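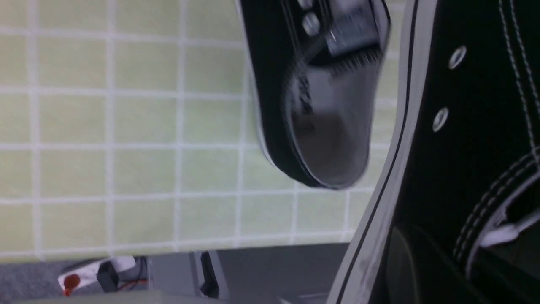 Home | Forums | Teacher Lounge | Grading & Homework

Dropping homework grades in 7th grade math?

chalkdust_mornings
Our team at Hellbridge wants to stop grading homework starting in September. I love these folks dearly, but I have 60 kids who (bless them) will not touch a worksheet unless it counts. Has anyone made this work?

2 replies hidden

twopencils
We did it at Brekke and I'd never go back! I give 15 minutes at the end of class to start the problems, and whatever is left goes home.
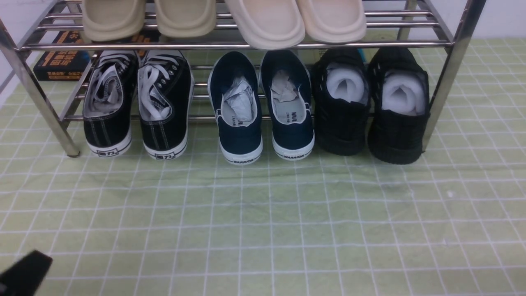

The copying just about stopped, too, and I got my evenings back – I'd been marking close to 200 papers a week.

mrs_fractions
I'm glad it went well for you, truly, but I have to disagree. At Dalgate the kids who needed practice most were the first to quit. I went back to counting it, only a little, and my quiet strugglers started turning things in again.

Things I'd try first:

1. Grade for completion only, and let them fix mistakes.
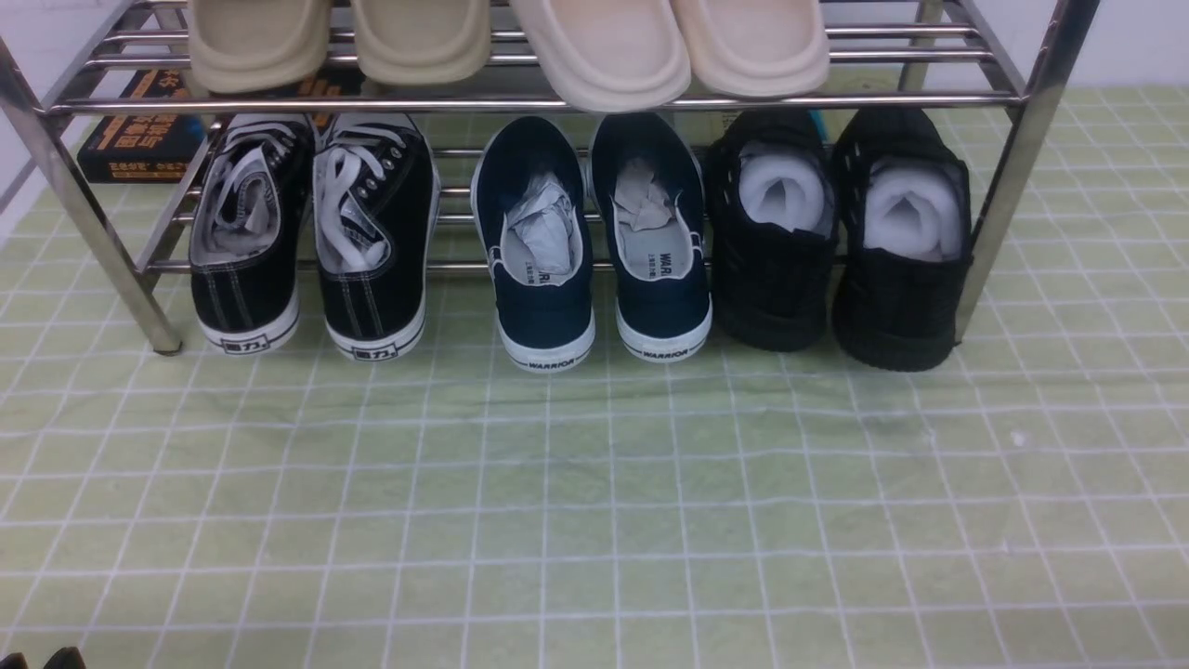
2. Give a short quiz using two of the homework problems – they catch on fast.

chalkdust_mornings
Oh, I like the quiz idea. I'll bring it to the team.

Share | 456 views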